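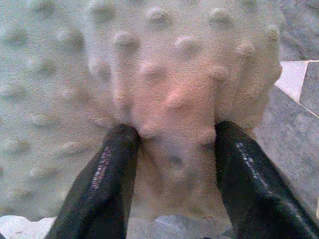

The Case Against the Wellness Drawer

My physical therapist, Drita Berisha, is a sensible woman, and when she told me in March that my back hurt from sitting badly, I paid her, thanked her and went straight out to buy things. Sitting better was free, so I didn't trust it.

I now own a whole drawer of solutions. There is a foam roller too long for the drawer, which is why the drawer no longer closes. There are stretchy bands in several strengths, all of which I use at the weakest one. There is a posture strap that makes me look like a man about to jump out of a plane. The total came to $348, a figure I know exactly because my husband, Edin, reads it aloud when guests come.

I don't blame the objects. Most of them would probably do some good if a person took them out. What bothers me is how buying the thing has come to feel like the hard part. You stand in the store and picture yourself on the rug at dawn, limber and calm, and that little movie is so pleasant that by the time you reach the register you've had most of the benefit. Everything after that is storage.

The stores know this, of course. Ulora, the place near my office, has 8 feet of shelf given over to items for the lower back alone. The boxes show people smiling with their eyes closed. I have never closed my eyes and smiled while lying on anything with bumps. I have mostly said a word I can't print here and rolled off it.

My neighbor Boris Spahić is past eighty and has never owned a band or a roller. He walks to the bakery and back, and when he drops something he bends down and picks it up. I asked him once what he did for his back. He thought I was asking whether he wanted help moving a couch, and told me he was free after lunch.

I'm not saying we should all be Boris. He also smokes. But I would like to see a little less shopping dressed up as effort, starting in my own house. Drita's two exercises need a floor and about four minutes, and I did them every day last week except for the days I was tired – call it half. My back feels slightly better. I have mentioned this to no one at Ulora.

Meanwhile Edin has started complaining about his neck. There was a box on the kitchen counter last night, and he says it was on sale.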